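FOR IMMEDIATE RELEASE

Wolik Opens Home Care Lending Room in Panddale

PANDDALE, March. Wolik, the household goods store that has kept Panddale in mops, buckets and flower pots for longer than many of its customers have been keeping house, is delighted to announce the opening of its new Home Care Lending Room, where anyone living in Panddale or neighboring Wukdale can borrow a vacuum cleaner and other cleaning equipment for up to a week at a time.

The idea came, as so many of ours do, from conversations at the counter. People moving into a first apartment told us they wanted to give the place a good going-over before the furniture arrived, but didn't want to buy a machine that same week. Others had a perfectly good upright at home and only needed a canister with a long hose for the stairs, or for the spaces under shelving where the dust seems to gather no matter what you do. We listened, we talked it over (at some length, it must be said!), and we cleared out the side room on Jabłońska Street to make space for it.

The Lending Room opens with 26 vacuum cleaners and 118 smaller items, among them carpet brushes, extension wands, window squeegees and long-handled dusters. Membership costs $16 a year and covers the whole household. Before the doors had even opened, 188 households had already signed up, and we are very grateful to every one of them for their patience while we finished painting.

Every vacuum goes out with its hose, its wand and a floor head, along with a printed card explaining how to empty it and how to coil the hose so it doesn't kink. Staff will gladly go through the card with you at the desk and let you try the machine on our tile floor before you take it home, so please don't feel you have to rush off.
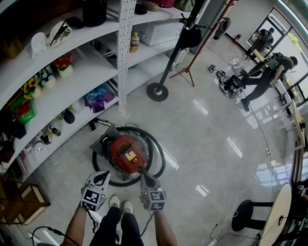

We also want to say a word about the shelves, which have turned out to be a favorite part of the project for many of us here at the store. It would have been easy to fill the place with equipment and leave it at that, but a room for looking after homes ought to feel a little like one. Artificial flowers have long been a cheerful corner of our business, and they do very well in a room with so much coming and going. Members receive a small discount on them all through the opening month, and on flower pots too.

Returns are simple. Bring the machine back emptied, with all its parts, any time before 6 p.m. on the due date. If something has stopped working, just tell us at the desk and we will look into it. There is no charge for ordinary wear.

The Home Care Lending Room is at the Wolik store on Jabłońska Street, Panddale, and keeps the same hours as the store, 9 a.m. to 6 p.m. New members can sign up at the desk and borrow the same day. Please bring something that shows your Panddale or Wukdale address.

Press inquiries: Wolik store office, Jabłońska Street, Panddale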